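About Soturine Rail Operations

Print this page
E-mail this page

Soturine plans and supports passenger rail service during disruption. We write timetables for lines that have lost track, power or staff, and we train the dispatchers who have to run them. The company does not own rolling stock and does not operate trains under its own name.

Our work began with a single contract on the Hakmont line, a regional route with 18 stations and one depot. Flooding had closed the lower section, and the operator needed a timetable that could be run from the upper end with the equipment left there. The emergency plan remained in use for 193 days. Much of what we offer now comes from the methods written down in that period.

What we do

Disruption timetables. We hold a file of prepared timetables for each client line. Each one assumes a specific loss: a bridge, a substation, a signal center, a crew base. When the loss occurs, the dispatcher selects the nearest match and adjusts it. The current file contains 2,156 timetables. Each is checked against the client's rolling stock list once a year and again after any change to the list.

Station evacuation planning. Plans cover platform capacity, train loading, queue layout and public announcements. Loading rates are measured on site during normal service and then reduced for luggage, children and passengers who need help boarding. We do not use loading rates taken from other stations.

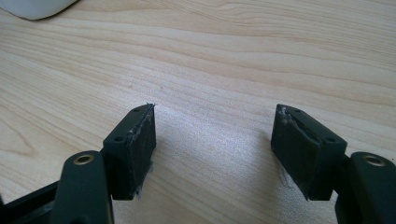

Dispatcher training. Courses are held at our Shemweta office and run for either two or five days. The two-day course covers single-track working and voice procedures for use when signaling has failed. The five-day course adds crew hours, fuel, locomotive exchange and a full night shift on the simulator. To date 1,591 dispatchers and station managers have finished one of the two courses. A certificate is valid for three years.

Flultora. Flultora is our crew and equipment tracking software. It was written for use over poor connections and will keep working on a local copy if the link to the control center is lost. Entries made offline are merged when the link returns, and conflicts are shown to the dispatcher for a decision. The software does not settle conflicts by itself. It can also produce a paper train sheet at any point in the shift – several clients print one every hour.

How we work with operators

A contract normally starts with a line survey. Our staff ride the route, visit the control center on a day shift and a night shift, and collect track diagrams, grade data and crew rosters. The survey report goes to the operator's head of operations, and a first set of timetables follows.

During an actual disruption, the operator stays in command. Our duty desk gives advice by phone and does not issue orders to train crews or signal staff. All calls to the desk are recorded, and the operator receives a copy of the log on request.

Client data is kept separate by contract. Details of military or relief traffic are not stored in Flultora unless the operator asks for this in writing.

Offices

The main office and training rooms are in Shemweta, next to the freight yard. The duty desk is also in Shemweta and is staffed at all hours. Our survey team is based in Hakmont.

Page last reviewed 8/24/21

Print this page
E-mail this page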